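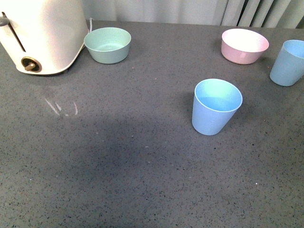 Departamento de Sociología de la Alimentación, Grupo Masilela
3.2. El desayuno como horario
Figura 4. Tostadora de dos ranuras sobre la encimera.
Confieso que yo empecé esto convencida de que en Trallstead la gente desayunaba junta (¡en mi casa era sagrado!). Pues no. De los 1186 hogares que contestaron, muchísimos hablan de turnos: primero quien entra antes a trabajar, luego los críos y al final quien recoge.

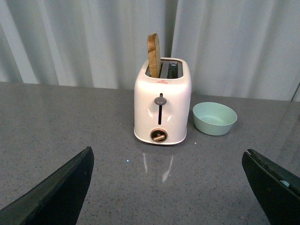
Y ojo, que el turno pesa más que el menú. Dreßler y Modise ya lo vieron en Soven con unos 2000 diarios de comidas, aunque ellos lo achacan al transporte y yo ahí no los sigo del todo; vuelvo a ello en el apartado 5.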